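A counter, two robot arms and a bad stop at Sturville

Reading time: 2 min

I've been following the Mokosard kitchen simulator since March, so when Cúc Ung wrote to tell me her team had pulled the latest build, I went over to Sturville to find out what went wrong. The short version – the wrist camera ended up looking at the counter from underneath, and the safety stop never fired.

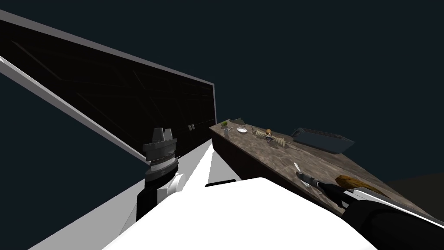
The simulated counter with both arms in view, left gripper empty.

The job is dull on purpose. Two arms, one small counter, 132 runs in a batch, and the software is meant to freeze everything the moment a gripper pushes into something solid. In 14 of those runs it kept right on going! Cúc showed me the logs and the contact warnings were all there, line after line, with no stop behind them. She thinks the Vasić collision add-on was reading the countertop as one-sided, so anything coming at it from below didn't count.

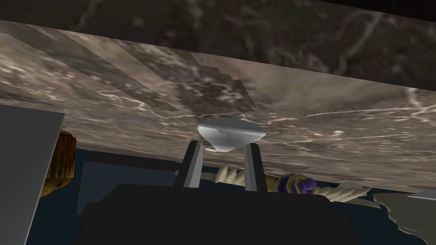 What happens now

No real arm was involved, thank goodness, but the same stop code was due to go onto hardware at Uvholm, and that's been put off. The team is going back over 600 older runs to see how long the fault has been sitting there (my bet is months).
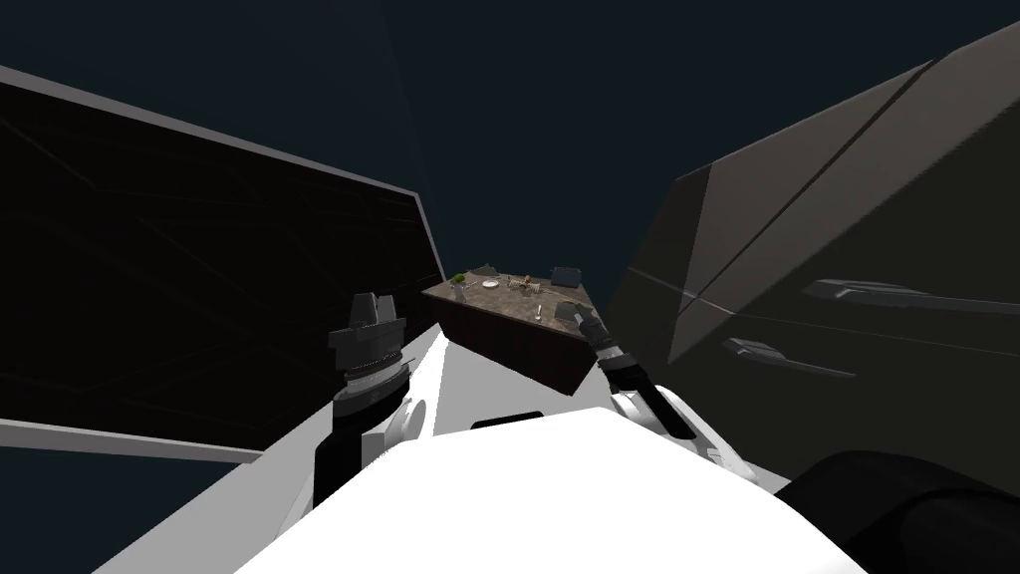

I asked Cúc if she was embarrassed and she laughed and said she'd much prefer to find it on a screen. A patched build is in testing, and I'll post again when I hear how it does.

Comments

gearhead75: Same add-on, same problem for us. We turned it off in March.

Milly P: So did the logs get read before or after the batch finished?

Contact the newsdesk | © Sturville local tech news | Back to top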